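Durkis Benches: Buying Questions

Do we need two arms?
Maybe not. Vendors love quoting pairs. If your job is moving one item from one spot to another, price a single arm first and make them argue for the second.

What does the quote leave out?
Usually the bench, mounting plates, cabling and somebody's time. Melnyk's last quote to us had none of it. Ask for every line in writing — "included" over the phone is worth nothing.
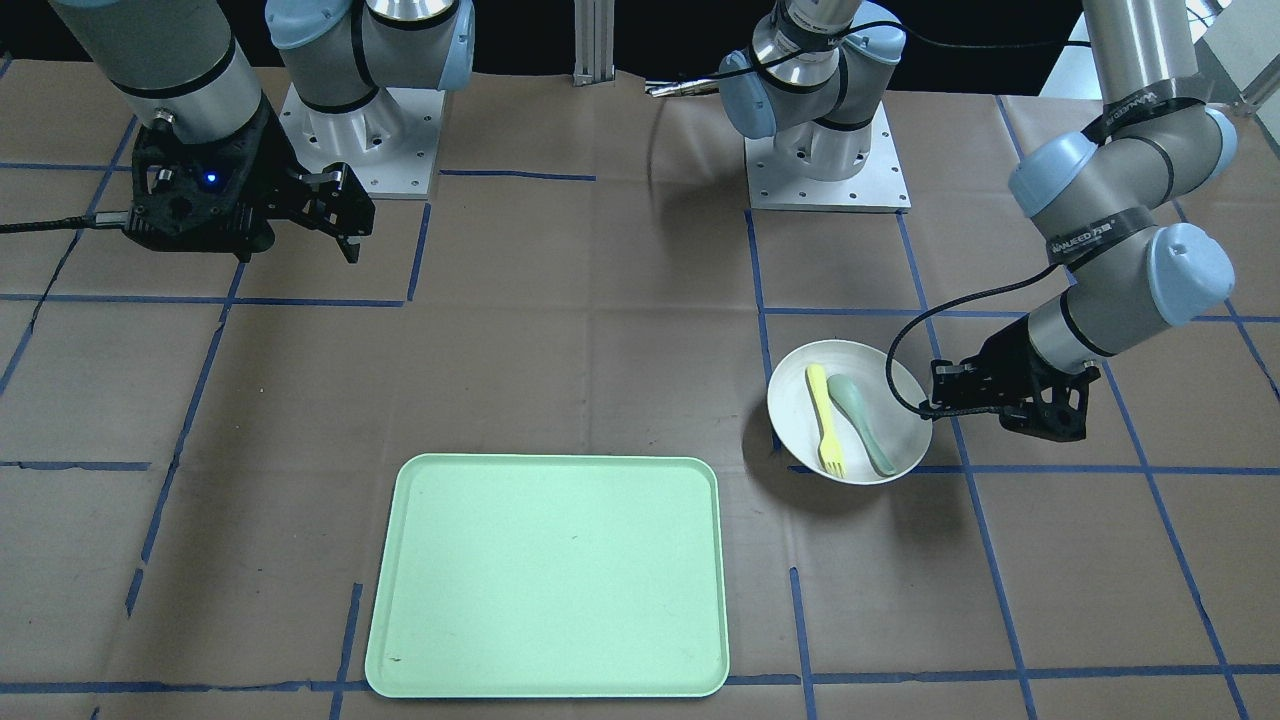

Two-arm bench with bowl, cutlery and tray. Kraft paper and blue tape on the tabletop.

Can we save on the work surface?
Yes. Paper and tape come from the hardware store. We allow $90 a year and have yet to spend it.

How much should we hold back for spares?
Dale Sandhu budgets 20 per cent of the purchase price. I thought that was padding until a replacement gripper came in at $1073 before freight.

Will it pay for itself by May?
Whoever told you that is on commission. Ask for a 30-day trial with your own dishes, at your own pace.

Who signs off?
Janaína Pimentel at Pellach. Send her the full quote, not the brochure.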